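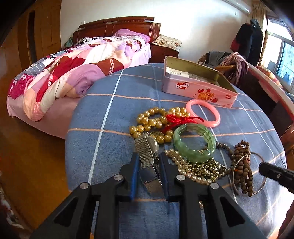
Part 2: Sorting and packing your jewellery

If you did Part 1 you'll have the Skonwood tray screwed into its drawer by now, so this part is the fun bit. I've set it out in the order I do it myself. Give yourself a whole evening the first time (I started at four in the afternoon and was still untangling beads when I should have been making tea).

What you need

A table you can walk round
A cloth with a bit of texture, so beads don't roll
An old biscuit tin for the small things
Two soft dry cloths, one for metal and one for pearls
The drawstring pouches from the Skonwood bag
A blunt darning needle for knots

Note: a patterned cloth is fine for strings and bangles, but tiny gold beads do vanish on anything busy. If you have a plain tea towel, put it down under those.

Getting everything out

1. Spread the cloth and tip nothing. Lift each piece out by hand, even the cheap ones. I once upended a whole box and spent the next hour on my knees with a torch.

2. Put the long strings down first, then bracelets, then bangles, and leave the watch till last.

3. Leave any ribbons or cords tied on for now. A knotted red cord sitting on a heap of pearls looks as though it's part of the tangle, and quite often it's just resting there! Lift it gently and see before you start pulling.

4. Check inside the heap for charms. Little coin ones love to hide in a loop of beads, and they'll scratch whatever they're packed against.

Caution: never pull a tangled strand from both ends. Find one loose loop, ease it out with the darning needle and work along from there. If the thread looks fluffy or you can see gaps opening between beads, stop and put it in the "to be restrung" pouch.

Sorting

5. Make your piles by how hard a thing is, never mind the colour. Pearls and pearl-look beads in one place, stone and glass in another, wood on its own, metal bangles at the far side. Plastic bangles can go in with the wooden pieces.

6. Stretch bracelets get laid flat in a ring, with no twist in them. Don't hang them on a hook, however pretty it looks, or the elastic will sag. Mine with the chunky green segments went baggy that way, and now it slides off if I wave at anyone.

7. Wooden prayer beads can be bunched in loose loops. Keep them away from scent and hand cream.

8. Thin wire bangles bend if anything heavy sits on them, so they go on top, always.

Watches

9. Pick a mesh band up by its edges and wipe along the weave with the metal cloth. Going across it catches threads and you'll be picking fluff out all night.

10. Fold the watch round the small De Graaf cushion that fits the front corner of the tray. It should sit with the face up and the clasp underneath.

Note: if the cushion is too fat for your band (mine was), roll up a clean sock. It works a treat.

Packing the tray

11. Fill the back row first with the pouches, pearls nearest the left, one strand to a pouch. Don't squash them.

12. Bracelets and bangles go in the middle row, no more than 3 to a section, or the lid catches.

13. Anything odd or single goes in the tin. A long biscuit tin is my favourite for this. Take out any loose paper labels before you fill it, line the bottom with kitchen roll, and write "bits" on a sticker so it doesn't get opened by someone hoping for wafers.

14. Close the tray slowly. If it sticks, look for a strand over the edge before you push.

If you want extra pouches, they're on the Flikport spares page under part 152. The larger ones don't fit the back row, so don't be tempted.

Part 3 covers lining the drawer underneath.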